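11/04/2026

Up too early, desk by half six, coffee gone cold twice. Run finished overnight so no excuse to stay in bed.

The Conen numbers first, so I have them in one place. 2,000 episodes asked for, 1,672 came out usable. The rest thrown away by the checker, mostly objects spawned inside each other and then pinging off across the room as soon as the physics woke up. Dewanti says raise the drop height by a hair and let things settle for 40 steps before the first frame. Did that. Will see.

What I really wanted to know was whether shuffling the rooms helps the policy or only makes us feel busy. So two sets, same size, 700 episodes each. Set A – one room, one cabinet, objects moved about on top. Set B – everything moved, wall colour, light, floor, which furniture, where the window goes. Same task in both: pick the named thing off the top, put it in the drawer, shut the drawer. Same training settings, same seeds. Crescencio checked the seeds because last time I got them wrong and we lost most of June to it.

Result, quick: A learns faster and looks lovely on its own room. Put it in a room it hasn't met and it falls apart, reaches for where the cabinet used to be. B is slower, clumsier at the drawer, but it carries over. Not by as much as I had hoped. Drawer closing is bad in both and I don't think rooms have anything to do with it, I think it's the contact settings on the drawer runner. Jericho disagrees, thinks the policy never sees enough of the handle from that viewpoint. We went round and round on it until lunch. He may be right, annoyingly.

Glass is the other headache. Anything clear, success drops. Hermenegildo wants it taken out of the object pool until we have a better renderer, I'd rather keep it in and report it separately. Otherwise the averge looks better than it is and we fool ourselves. Left it in for now, wrote both ways in the log.

Afternoon, went through B rooms by eye. Dull but has to be done. Made a list of ones to keep for the held-out test, with notes so Tiburcio can find the same ones without asking me.

1. Keep. The sideboard with the dark grey top and the diamond lattice either side. Clear bottle is right up against a pale wall, good hard case. Amber thing at far left and the little black lamp should be easy by comparison. No idea what the flat dark one is meant to be, tray or laptop or scales, need to look up its label before we use its name in an instruction. Free space at the right end of the top, could add a fifth object there.

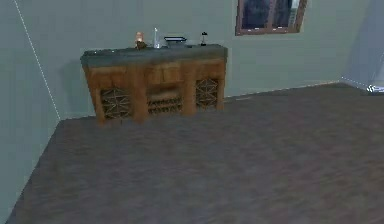
2. Keep, but only after the lights are redone. Far too dark, even I couldn't find the mug.

3. Drop. Drawer opens straight into the wall. How did the checker pass this one??

4. Maybe. Asked Dewanti.

Stopped at four, eyes gone. Restarted the Biwott job with the new settle time before leaving, it should give us the missing episodes by morning if the queue behaves. Need to remeber to freeze the held-out list before anyone trains on it – tell Tiburcio first thing. And ring the dentist.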